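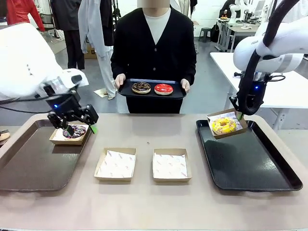 Clyde Obi wrote:

> Can somebody tell me what we're doing about boxes for the Pranargate order? Last time the glaze was all over the lids and I spent my evening apologizing. Also do the chocolate ones go first or last, I have heard both. And are we still buying from Zelenák or did that change in May

Clyde, all, quick answers, I'm between two calls.

Boxes: still Zelenák, the brown kraft ones. 605 left on the shelf as of this morning. The clear lids are gone for good, they were what caused the mess. One donut per box, open top, and the whole lot travels in the tall crates with the dividers. Please don't stack them in the van, Thijs, I mean you.

Lining: line all your boxes BEFORE you bring any donuts over. White paper, printed side up, corners pushed down. Keep the lined ones in the middle of the table with a tray on either side, then you're not reaching over glaze with your sleeves.

Order of flavors: chocolate with sprinkles first. It sets fastest. Yellow next, red last, the red stays sticky forever and I'd like it to have the extra time on the tray. 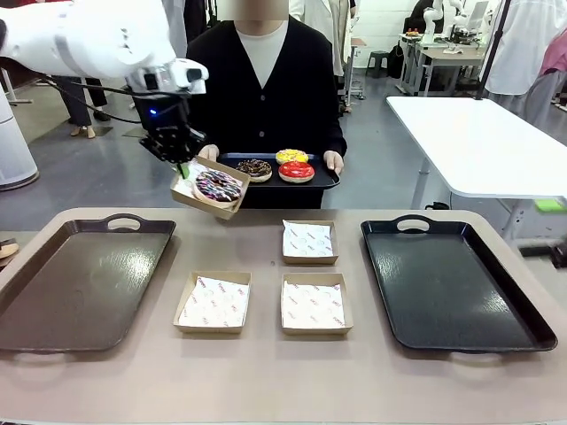 **TRAYS / CARRYING**

Two hands, always. Three to a tray is plenty if they're the heavily iced ones, they slide. Whoever carries stands on the far side of the table and holds still while the box gets filled, no wandering off mid-box. Delphine has asked for more black trays and I've put in for 20, Rasell says end of the month but they said that before. Wipe the empties between flavors, yellow icing on a black tray shows from across teh room.

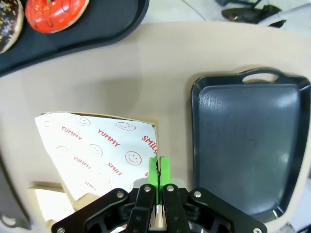

Paper stock is my other headache. We went through a full pack faster than I'd planned and Hollis found half the waste was people grabbing two sheets at once. So: pinch one edge, lift, check there isn't another stuck underneath. And on the print, yes, we're staying with the red YUMMY / SMILE one with the little faces. Aiman thinks it's childish. Zatton liked it and they're paying, so it stays. Plain white is only for the 40 that go to the school, they asked for no printing, keep those seperate please.

Still need from you lot:

- Clyde: final count of red vs yellow
- Hollis: reorder paper, job number is 3794
- Thijs: crates back from Pranargate, all of them

Will look at mail again after 4.

Aiman, call me re the van.

D. Zamora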